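Catalog > Early Learning > Classroom Storage > Fortin 867 Rolling Tray Cabinet

Fortin 867 Rolling Tray Cabinet

The Fortin 867 is a mobile storage cabinet for preschool and kindergarten rooms, libraries with a children's area, and waiting rooms where play materials are set out and put away daily. It holds 13 pull-out trays behind two locking doors and can be moved between rooms by one adult. Drimow supplies the cabinet fully assembled.

The 867 replaces the earlier fixed-shelf cabinet, which is no longer made. Trays from the earlier cabinet do not fit the new runners. Customers who own both should label the trays before mixing them in a shared storeroom.

Intended use

The cabinet was designed for sets with many small parts: play food, blocks, counting materials, puppets, puzzles and art supplies. Each tray slides out completely and may be carried to a table, so that a single set can be used and returned without unpacking the rest of the cabinet. Shallow trays suit flat items and small pieces. Deep trays accept bowls, pans, dolls and similar objects.

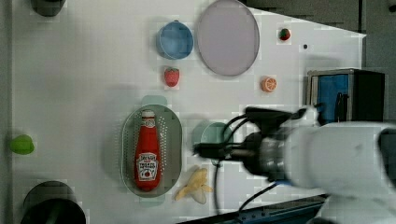 Play dishes and toy fruit set out on a white tabletop.

The cabinet is furniture for adult use. Children may take trays from the lower positions when a member of staff is present, but the doors are to be closed and locked when the room is unattended. The cabinet must not be used as a room divider unless both wall brackets are fitted.

Construction

The body is birch plywood with a clear water-based finish. Edges are rounded and sealed. The back panel is set into a groove on all four sides and screwed, so the cabinet may stand with its back to the room. Doors open to the full width of the body and are held by magnets when folded against the sides.

Tray runners are steel and carry a stop at the rear. A tray pulled forward will rest at the halfway point before it comes free. This stop should be felt each time a tray is drawn out; if it is missing, the runner is worn and should be replaced.

The base has four casters, two with foot brakes. The brakes face the front of the cabinet on all units shipped since last November. On older units they face the rear, and owners may turn the base plate around with the supplied key if they prefer the current arrangement.

Specifications

Model: Fortin 867
Height: 60 inches, including casters
Rated load: 300 lb, evenly distributed
Trays: 13 in total, nine shallow and four deep
Doors: two, with cylinder lock and two keys
Casters: four, non-marking, two with brakes
Assembly: none required, apart from wall brackets where used
Finishes: natural birch, gray, leaf green

The rated load applies to a cabinet that is standing still with both brakes set. Before moving the cabinet, lock the doors and take out any tray that holds heavy items such as books or modeling clay. The cabinet should be pushed from the side panels and never pulled by the doors.

Arranging the trays

Trays may be placed in any order, and a deep tray takes the space of two shallow ones. The cabinet leaves our warehouse with the deep trays at the bottom. Most schools keep this arrangement, as it places the heaviest sets low and leaves the upper positions for paper, cards and materials reserved for staff.

A label holder is fixed to the front of every tray. The holders take a standard index card cut in half. Where children cannot yet read, a drawing of the contents works well on the tray, with a matching drawing on the runner position inside the cabinet. Sets with dishes and food can be split between two trays, one for each, and brought out together.

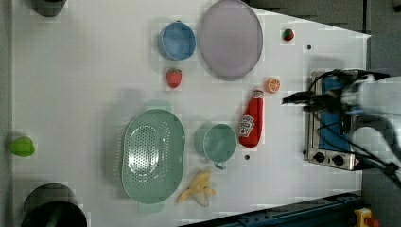
Sets that are used every day wear out their labels quickly, and a spare card in each tray saves time. A short written list of contents, taped to the underside of the tray, is also useful at the end of the term when sets are checked and missing pieces reordered. Drimow offers printed list forms for this purpose, which may be requested with any order at no charge.

Cleaning and care

Wipe the body with a damp cloth and mild soap, then dry it. Do not use abrasive pads or solvent cleaners on the finish. Trays may be washed by hand in warm water. They should be fully dry before they are returned to the cabinet — damp trays will mark the finish on the runners and may cause odor behind closed doors.

Inspect casters and runners twice a year. Hair and thread collect at the caster axles and can be removed with tweezers. Runners need no oil.

Accessories and spare parts

Joltik tray lids, clear, shallow or deep
Joltik tray dividers, set of six
Prirkar wall bracket pair, with screws for wood framing
Replacement tray, shallow or deep
Replacement runner pair
Replacement lock with two keys

Lids add a small amount of height. A deep tray with a lid fits its normal position, but a shallow tray with a lid must be left with an empty position above it. Screws for masonry walls are not supplied with the bracket pair and should be chosen to suit the building.

Delivery and warranty

The cabinet ships upright on a pallet. The carrier delivers to the first door with level access; delivery to an upper floor must be arranged when the order is placed. Please check the packaging before signing and note any damage on the delivery form. The body and doors carry a five-year warranty and the casters, lock and runners a two-year warranty, under normal indoor use.

Requests for school pricing, finish samples and replacement keys are handled by Halvard Engebretsen in the Drimow furniture department. Key requests must include the number stamped on the face of the lock.

Product information revised Feb 22, 2024. Dimensions of the deep tray were not changed in this revision.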